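船の旅ってなに? こどもかいせつ

クルーズ。大きな船にとまりながら、あちこちの港をまわる旅のこと。ホテルがそのまま海の上をうごく、と思えばだいたいあってる。

どうして朝おきたら別の町なの?

船は夜のあいだに走ることが多いから。ねてるあいだに進む。朝、まどの外を見たらもう港。昼は町であそんで、夕方までに船にもどる。おくれたら? まってくれないこともある。だから時計はだいじ!

たとえば「グロルティク号」。お客さんは617人、まわる港は4つ。さいしょの港がプルトゥンサイド、さいごがボド。9月の旅がいちばん人気なんだって。

ごはんはどうするの?

海のまんなかにスーパーはない。なので、出発のまえにぜんぶつみこむ。肉、パン、たまご、やさい、くだもの。レモンもいる。魚にかけたり、お茶に入れたり。むかしの船のりは、新しいやさいやくだものが食べられなくて病気になった。ビタミンCがたりなかったんだね。レモンやオレンジを食べるとよくなる、とわかったのはずっとあとのこと。

グロルティク号のちゅうぼうではたらく人は38人。料理長のヴィン・マックさんは、朝の4時におきるそう。はやい。
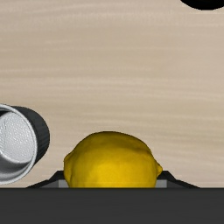

船よいはしないの?

する人もいる。でも大きな船には、ゆれをへらす「ひれ」がついているものが多い。船の横から水の中につき出す板みたいなもの。これがうごいて、かたむくのをおさえてくれる。それでもきもちわるくなったら、遠くの水平線を見る。本やゲームはおやすみ。

港についたら、だれがたすけてくれるの?

せまい港では「パイロット」とよばれる人が乗ってくる。飛行機じゃなくて、水先人(みずさきにん)のこと。その港の浅いところや流れをよく知っていて、船長さんに道をおしえる。小さくて力もちのタグボートがおしたりひいたりすることもあるよよ。

ことばメモ
寄港(きこう)=船がとちゅうの港によること
下船(げせん)=船をおりること
船室(せんしつ)=とまるへや。キャビンともいう

つぎは荷物をはこぶ船のはなし。コンテナのことをやります。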